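Lab Handout 4: Comparing Finger Pads on Hand-Held Grippers
Instructor: Leonidas Kouris
Lab lead: Faustino Hinojosa
Updated July 15, 2020

Welcome back! This is my favorite lab of the course, and it's the one where the numbers finally start arguing with your intuition. Last time we swapped controllers and kept the fingers the same. This time the controller stays put (use the Flovgate settings saved from Lab 3, please don't touch them) and we change what meets the object.

1. What we're comparing

You have two sets of pads to try. The Bilska pads are smooth and fairly soft. The Drirkero pads are ribbed and a bit stiffer. Both screw onto the same flat fingers, so a swap takes a couple of minutes once you've done it a few times. Tighten the screws by hand and stop when they're snug – we stripped two finger plates last December and I'd love to keep the rest.

Before you start, write down which set you think will do better on each object. Do it in pen! Half the fun is looking back at it.

2. Why bottles

A bottle sounds like an easy object and I used to treat it as one. Then I watched a gripper hold one perfectly at the label and lose it at the shoulder, with the same closing force. A plastic bottle gives when you squeeze it, the cross section can change as you move up, and a label doesn't feel like bare plastic to a pad. Clear plastic is also hard on the camera, so a colored label or cap is often the best thing it has to go on.

Contact area matters a lot here. A flat pad on a round body touches along a narrow strip until something bends, and it can be the pad, the bottle wall or both. Ribs split that strip into many small contacts. Depending on which way they run, they may resist sliding in one direction and barely help in another, so note the rib direction in your log.

A good starting grasp is upright, one finger on each side, with the cap well clear above the pads so you can see any tilt early.
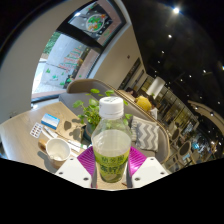
3. Procedure

Work in pairs, one person on the gripper and one on the log.

Set the bottle upright on the table and close the fingers on it at mid height.
Lift slowly, hold for a count of 32, and watch the cap for drift.
Tilt the gripper to one side, bring it back, and set the bottle down.
Repeat at the label edge and again at the shoulder.
Swap pads and run the whole set over.

Between all the pairs we should end up with 384 trials. The last group managed 368, and their plots were lovely, so let's beat them!

4. What to log

Pad set, grasp height, fill level, held or slipped, and one line in your own words. That last line is worth more than it looks. "Rotated a little, then caught" tells me far more than a plain "held" – rotation is where the two pad sets really part ways.

Reading for next time: Christodoulou course notes, page 173 onward, on soft contacts. Bring your logs.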